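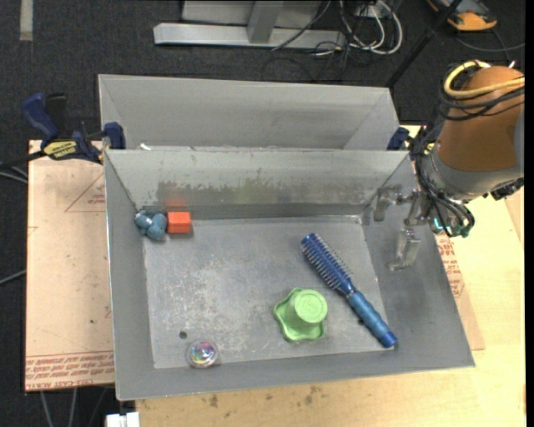

One of you wrote on the feedback sheet that winter squash always rots on you by the holidays, so why bother growing it. Fair! Let's talk curing, then.

Home | Syllabus | Handouts | Contact

Handout 3: Curing and storing squash

I pick mine in October, before a hard frost, and leave a good stub of stem on every fruit (don't carry them by it, I've lost plenty that way). Then they get a week or so somewhere warm and airy. After that, cool and dry, single layer, not touching.

My notes from the Grindedby plots, where we brought in 452 fruits: 65 went soft in storage, and most of those had a nick or a missing stem. Acorn types don't want curing at all, so eat those first. Butternuts will wait for you.

For next time, read the Gradow chapter on skins and bring one squash you've had in storage. Thumbnail test at the start of class!

We use cookies to remember your settings. Accept | Decline

Updated 2025-05-01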